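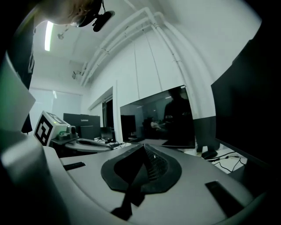 Search products, parts, manuals Go

Munton Hand Gripper, Series 6

The Munton is a gripper you hold. It has the same pair of padded black fingers you would find on the end of an arm, set in a gray housing, and a person carries it to the job and does the job with it. The arm learns from that. The person gets a sore wrist for the first few days and then, by most accounts, an opinion about how the arm should be doing it.

We built it for Prinus, a returns center where people open boxes, sort chargers from cables and put things back on shelves. Prinus had already bought two arms. The arms were very good at the one tray they had been set up for. Somebody moved the tray.

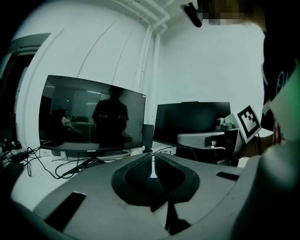

Munton grippers at the bench, with the monitors switched off.

What changes for your people

Less than the brochure from the other company promised, and more than your staff were told. At Prinus the sorting bench still has people at it. Five of them now spend part of each shift showing the work with a gripper in hand, and the rest of it on returns the arm won't touch, which are the sticky ones.

Aisling Madigan runs the bench. She asked for two things before she would sign: that showing the work be paid at the trained rate, and that no one be timed against the arm. Both are now in our standard setup papers, where our sales team pretends they always were.

She also had us rewrite the training. Ours took three days and had a slide about the future. Hers takes a morning, and most of it is picking up cables.

What you get

Two hand grippers with padded fingers
Square markers for the grippers, plus spares
Wall charger and a 6-foot cord
Spare finger pads, pack of 5
A printed manual, which Prinus uses to level a table

Each gripper is good for 600 recorded tasks before the pads need changing. Change them sooner if you handle anything with tape on it. Recordings go to Orkus, our desktop software, where a supervisor can play them back or throw them out. Please let the person who made the recording throw it out too. They know which ones were bad.

The older Văduva wrist strap still fits. We no longer sell it, and we have stopped asking why people prefer it.

Orders placed now ship in July.

Comments (3)

benchlead_two
Do the pads fit the Series 5? The parts list says yes and the box says no.

Munton Support
The parts list is right. We have had a word with the box.

R. in receiving
Been using one since spring. Lighter than the scanner gun. My arm still can't fold a padded envelope, but then neither can my manager.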